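Febrero · Por Leonidas Kontogiannis
Lectura: 2 min

¿Recogen ya la casa las máquinas?

Onero ha repetido en Gridevden su prueba de orden doméstico: 154 intentos con objetos sueltos sobre una superficie despejada. Con piezas rígidas y mates, el agarre es casi rutinario — con ropa o bolsas, todavía no. El ciclo medio ronda los 11 segundos por pieza. El caso base sigue siendo un cubo rojo y una pinza de dos dedos, abierta antes del contacto. 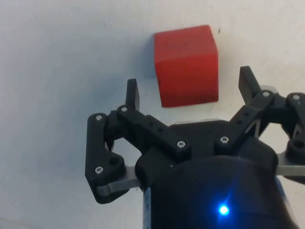 Suscripción

Reciba el boletín por correo. Este sitio utiliza cookies.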